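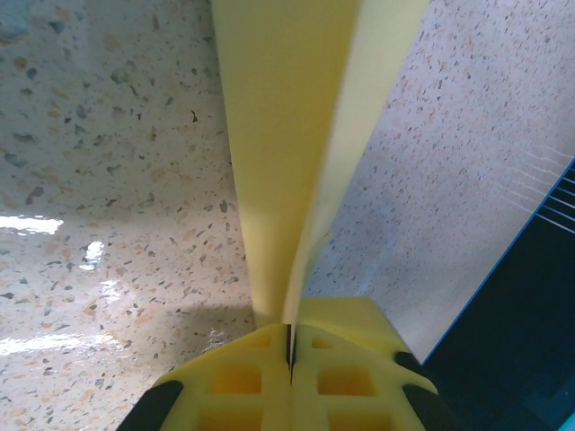
Yellow gripper fingers, closed.

Progress report, Drurkadden cloister survey
To: Meinecke Fund
From: Mei Begay
2022-03-06

The east gallery is recorded. The north gallery isn't, and I doubt it will be by the date in the grant letter. Of the 35 columns on our list, 15 have full drawings. Another two were drawn from the wrong side and have to be done again.

Fotis Mavromatis still holds that the upper arches were rebuilt after a fire. I have read his note twice and I'm not convinced. The tooling on the capitals looks the same on both floors to me, and the one document he cites mentions a roof — it says nothing of arches. Until we have mortar results, the report text will say "date uncertain."

Raleo quoted 30 days for the mortar tests. They said the same in October, so please don't plan around it.

Spending is under budget, mostly on account of the scaffold that never came. That money will be needed later. I would ask the Fund not to take it back at this stage.

Next: north gallery, well head, then the stair if the diocese finds the key.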